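Gripper budget: where we've landed

Print this page | E-mail this to a friend

I promised an update on the equipment money, so here goes. We've had two quotes in for the next lot of hand-held grippers, one from Pikley and one from Mallitz, and they're further apart than I'd hoped (aren't they always?). Pikley comes in at $2842 for the set, freight included. Mallitz is cheaper up front but wants $325 a year for servicing, and I can't find anyone there who'll tell me what servicing means!

Clothes are still the job we're buying for. Shirts and blouses spread out on beds and sofas, in ordinary homes, all sorts of fabric and all sorts of light.

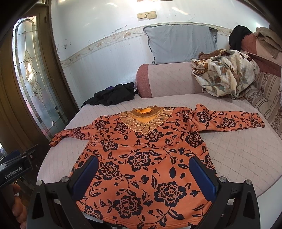 My own colour of choice for the budget sheet is red at the moment, mostly thanks to spare finger pads. I'd put down 18 for the year and Hussam Nseir reckons that's on the low side, so I've bumped the line up and taken the money out of travel. Sorry, travel.

If you've used either supplier at Clollel or over at the Montoya site, please drop me a line before I sign anything. I'd love to hear how long the pads lasted, and whether parts turned up when they said they would. The order has to go in by the end of September, and I'd like it off my desk well before then.

Print this page | E-mail this to a friend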